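Every Sunday my feed fills up with people sorting their jewellery into little trays and telling me it changed their mornings. I don't believe a word of it, so I've been trying it. Thread.

The claim, as I understand it: you tip every bracelet, scrunchie and clip you own on to the table, you sort them, and you never again stand in the hall at ten to eight with your hair in your hand.

Bracelets and hair bits, all on the teapot tablecloth:

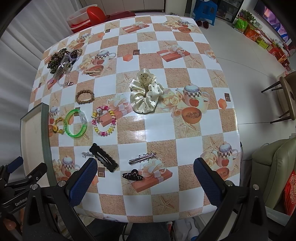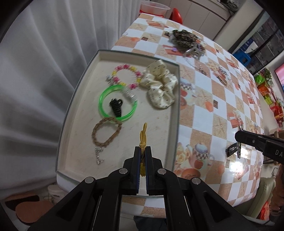

Do you need to buy a proper organiser for this lot?

A shallow tray and one afternoon will do it, and if it still looks a mess after that then you own too much of it. An organiser with slots only works for things that are the same shape as the slots.

I say that as someone who bought the slots. I had the Vundham insert, the one with the velvet fingers. Rings, fine. A scrunchie sat on top of it like a hat. The lid never shut again.

Then the Balen hanging thing with clear pockets. You can see everything, that's the selling point. You can see everything and you can't get your fingers in to fetch any of it out.

So, a tray. A scrunchie takes up the room of four bracelets and there's no folding it. Anyone who shows you scrunchies in a neat row has bought a tube to put them on and isn't mentioning the tube.

Cabral (the storage people, long blog, very pleased with themselves) say you should sort by colour. Why? I have never once thought "I need something yellow". I have thought "I need something that will hold my hair up while I clean the oven".

Sort by what it does. Hair in one lot, wrists in another, necks in a third. It took me longer to read the Cabral post than to do it.

Necklaces are the real problem and everyone skips them. The videos cut from a knotted heap to a row of little hooks and there's music over the middle bit. The middle bit is a pin, a bright lamp and bad language.

People swear by talcum powder on knotted chains. I tried it. I then had a knotted chain with talcum powder on it. Two pins, one in each hand, working from the outside of the knot, did more in five minutes.

Silicone wristbands. You kept it because it was from a thing you went to. Fair enough, keep it, but don't put it in the tray you use every day. It's a souvenir, so it lives with the souvenirs.

Same for charm bracelets you never wear because the charms catch on your jumper. I'm not telling you to bin them. I'm telling you they're not getting worn this winter either.

Someone is going to reply with the Hellell "capsule" rule, where you keep 46 small items in total and the rest goes. Where does 46 come from? I went looking and couldn't find any reason given. It reads like a number somebody liked.

And the post that set me off this time had 2760 likes for a drawer with nothing in it but two gold hoops and a comb. That isn't tidying. That's a person with two earrings and a comb.

What I will grant them: having everything out at once is useful. In a drawer you only ever meet the top layer. On a table you find out you've been buying the same black clip for years.

I'll also grant the tray has a rim, and a rim matters more than you'd think with beads and a floor like mine.

What I won't grant is the "changed my mornings" part. I've done this before - last November, same table - and by Christmas it was all back in one bowl.

So I'm giving it until the end of the month. If the hair things are still in with the hair things I'll come back and say so, and you can all be unbearable.

Replies are open, but if you're selling a tube for scrunchies, please don't.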